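Skuma bench notes: clearing a jaw that reports closed but drops the part

Applies to two-finger parallel grippers with pivot-pin linkages and soft jaw pads. The fault showed up in February on the Tilia sorting job at Nunville. The controller logged code 73 (grip lost) on thin, flexible parts while the jaw position read normal.

1. Stop the cycle and remove power before putting fingers near the linkage. A jaw that has lost its part may try to close again.

2. Check each pivot pin for side play. Replace the pin if the jaw tip moves when you push it sideways.

3. Clean both pads with a lint-free cloth. Look for glaze, lifted corners or a strip worn thinner than the rest.

4. Restore power and run the zero routine. Set the closing force to 40 percent - no higher until step 5 passes.

5. Run 49 test picks. One drop is a fail; go back to step 2.

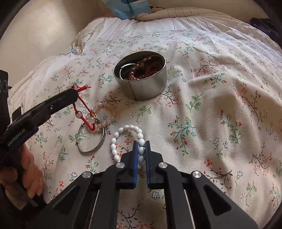
Bead strings and cords are the hardest test parts because the load sits on a very small patch of pad. Use a mixed set on a soft surface: a white bead bracelet gripped at the jaw tips, a red braided cord on a second gripper, and a rigid silver bangle for comparison. If only the beads drop, suspect the pads. If the bangle drops too, suspect the linkage.

Order replacement pads from Moncrieff under part 435. Fit them in pairs and repeat the zero routine.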